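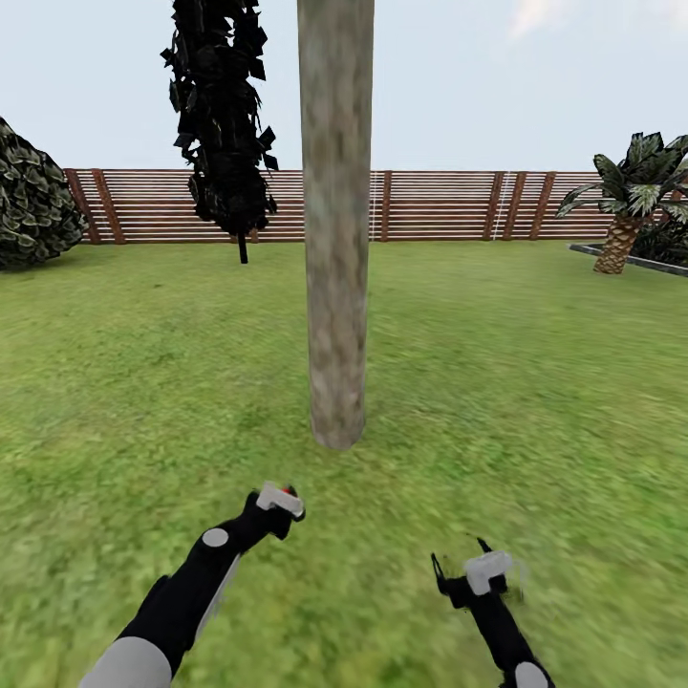
Vustum Yard Teleoperation Set

Contents: 3,478 episodes in a simulated fenced yard, recorded by 76 operators controlling two arms remotely. Each episode stores joint positions, gripper state and the robot's view.

Known limits: grass texture blurs close to the robot.

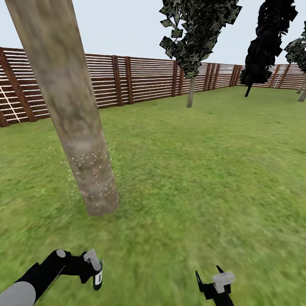

Takeshi Hirose: Please state whether idle time before the first arm motion is trimmed. Our policy learned to wait.

Status: open, assigned to Hamisi Rashidi.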